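Home News Local Business Lifestyle Weather Contact

Cevville takes on the pile at the end of the bed

04/06/2025

Cevville residents who have been sleeping around their laundry since October may soon have to find it another home. A home-organizing class on clearing the bedroom opened for sign-ups this week at the Burkeck Center, and 19 places went before lunch.

The course runs for 2 evenings and is taught by Larasati Purba, who has spent years folding other people's sweaters for money. Her subject is the clothes that are too worn for the closet and too clean for the wash – a category she believes takes up more of the town's mattress space than its people do.

"Everybody owns a basket," Purba said. "The clothes get within a yard of it and lose interest."

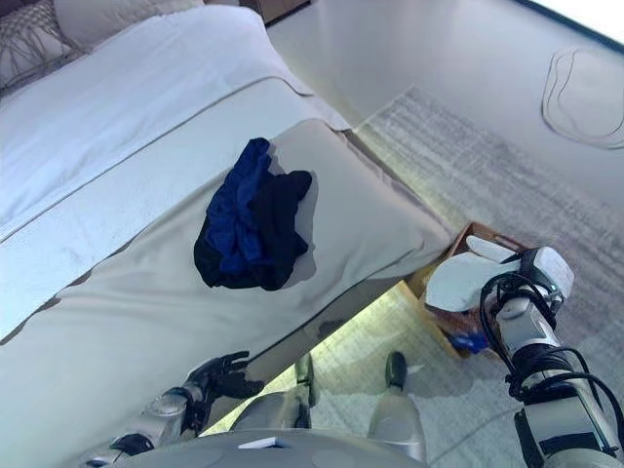

Blue and black clothes on a beige bed runner, with a slatted wooden basket on the rug beside the bed.

Purba's method is short on mystery. Each garment gets picked up once and goes to a hanger, a drawer or the basket. Chairs do not count. Neither does the treadmill, a point that drew some discussion at a trial session on Tomoana Street.

Students are asked to bring one pile from home, unedited. Purba expects to see around 100 garments on the first evening, a fair number of them black and inside out.

A second class, on kitchen drawers, is planned if there is demand. Sign-up sheets are at the Burkeck Center front desk, under the coats.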